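Section 4: Laying out and sorting the small electrical parts

Clear the bench before you open the Sadholm parts bag. Set out the push button, pipe clamp, junction boxes, pilot lamp and miniature circuit breaker with space between them.

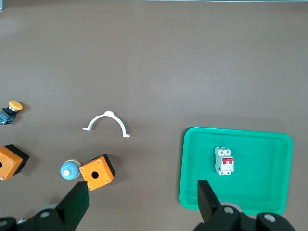
By the Dikeo workshop guides team | Updated February

Caution: Do not connect anything to mains power during this section. Fixed wiring must be done by a licensed electrician.

1. Check each part against the packing slip. Report missing items to Nitent within 30 days.

2. Look over the plastic parts for cracks. Set aside any clamp with a damaged foot.

3. Keep the junction boxes apart from the buttons until you have matched the openings.

4. Put the smallest parts in a tray. Anything round goes in first, as it will roll. 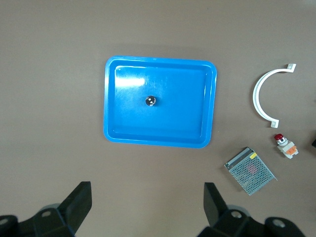 5. Leave the larger parts on the bench until the trays are sorted, then store them flat on the lower shelf. The shelf needs 190 mm of clear height.

Note: Hajji trays have a slightly different rim and do not stack with ours. Store them separately.

6. Label each tray on the short side. Use the 28 mm labels; the wider ones lift at the corners.

Go to Section 5 for fitting the clamps.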